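Orkik Teleoperation Guide
Section 6: Recording a demonstration in the simulated room

Use this section when you want to show the robot a task by remote control before you run it on the real arm. You need a paired controller and a loaded room.

1. Start the Viltport client and select the tiled room from the list.
2. Hold the grip button for 8 seconds until the client shows that the controller is linked.
3. Turn the view with the left stick. The wall with the window makes a good starting point. Keep the line between the wall and the floor in view while you level the camera.

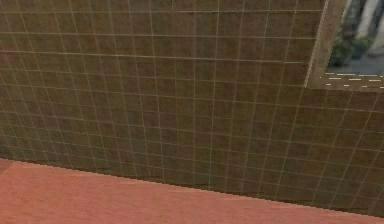

Aryee: I set my start view on plain tile once and lost my sense of direction as soon as I turned. Now I always keep a corner of the window in sight, and my demonstrations start from the same heading each time.

4. Press Save View. The client returns to this view at the start of every attempt.

Note: The save file holds the view only. Controller speed is stored in your user profile.

5. Turn toward the desk beside the tiled column. Stop when you can see the tabletop and the floor in front of it.
6. Choose the target object from the menu. For a first task, pick the drill or the phone.
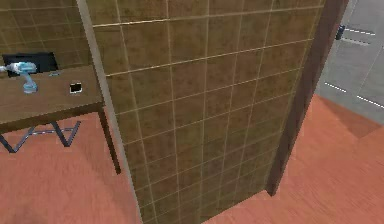

Figure 6-2. Desk and column, seen from above.

7. Press Record and guide the arm to the target with slow, steady movements. If you make a mistake, press Discard and begin again — do not try to correct it during the recording.
8. Press Stop. A recording can hold up to 3000 steps. Longer ones are split into two files.

Caution: Plan your path clear of the column. Contact with it ends the attempt, and the recording is marked as failed.

Caution: Do not unplug the controller while the record light is on.

If the client shows code 2384, the link has dropped. Close the Drumow bridge, open it again and repeat step 2. Saved views are kept.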